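Sim cell rules, desk tasks. Second pass
November 2025

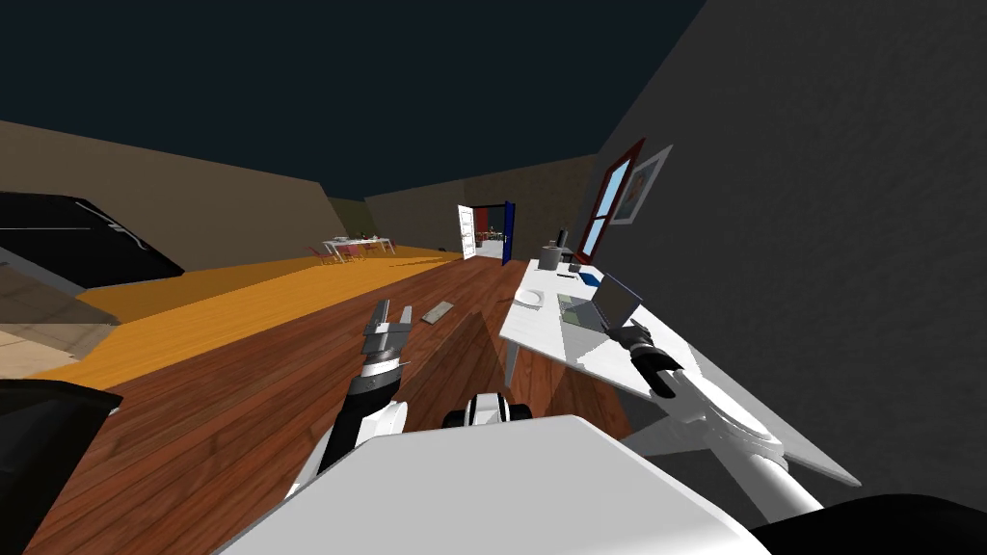 Going through the keep-out rules again before we freeze them for the Dwivedi runs. The old wording says "gripper stays 60 mm clear of any object not named in the task." That works on a bare table and falls apart on a furnished one. With the right gripper poised over the desk near the open laptop, and a plate, a pot and a slim bottle on the same top, it matters a lot which surface you measure from. Gerardo had been measuring from the tool center point. Elisa measures from the collision mesh of the fingers. Same pose, two verdicts. We go with the mesh from now on.

Rules as they stand:

Clearance is mesh to mesh, 60 mm, checked every step and not just at the end of a move.

An open laptop counts as two bodies, screen and base. The hinge angle gets logged at reset.

The idle arm is held to the same limits as the working arm. Leonardo's script skipped it whenever the task was single-arm. Fixed in his branch, not merged yet.

Small items on the floor are objects. If it has a mesh it goes in the list, including anything remote- or phone-sized.

No scene edits between seeds. If furniture moves, new scene number.

Reran the October batch under the new clearance check. 2,530 episodes, of which almost 1,000 get at least one flag. Most are the forearm passing low over the desk edge on the way in, which the old check never looked at. I would not call those bad episodes, but they can't go in the clean set under our own rule. Moved them to a separate folder on Grodov, nothing deleted.

Renzo wants a looser limit for slow moves. I'm against it until we have a definition of slow that both simulators agree on. He will write one up.

Open:
- merge Leonardo's fix
- ask Italo whether the Lollodness site logs hinge angle at all
- does a rug edge count as a surface or an object? Elisa says surface. Left blank in the sheet for now.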